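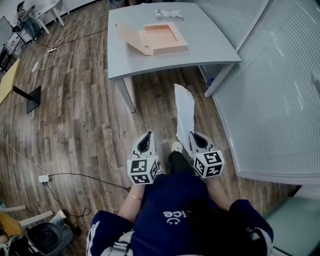
August 29, 2019
Notebook entry, Warnwood bench, textile conservation
Entered by Darcy Tapsell

Work continued on the Staltano bedcover. The left border was surface cleaned at low suction through a nylon screen, in passes parallel to the warp. Soiling was heaviest along the fold line recorded in April. The screen was changed twice.

Spot tests on the red wool were repeated with deionized water and with the Hsieh detergent solution. Slight bleeding occurred with the detergent after 21 minutes under weight. No transfer was observed with water alone. Wet cleaning of the red areas is therefore suspended until the dye results are received from Eresau. The undyed ground may proceed.

Thread count of the lining was taken at three points and agrees with the earlier entry. The stitching at the lower hem is a later repair in cotton, two-ply, and has pulled the ground fabric out of square by 4 mm at the corner. Recommend release of this seam before any humidification — the tension will otherwise set.

Dust samples from the border were bagged and labeled 192. The previous bag had been entered under the wrong object number and has been corrected in the register to 1,059.

Stock: nearly 400 entomological pins remain, but many of the older ones show rust at the tip and must not be used on this object. Silk crepeline is low. Colleagues using the blotter are asked to initial the sheet.

Next: release lower hem, photograph reverse of repair, dye a trial length of crepeline to match the ground.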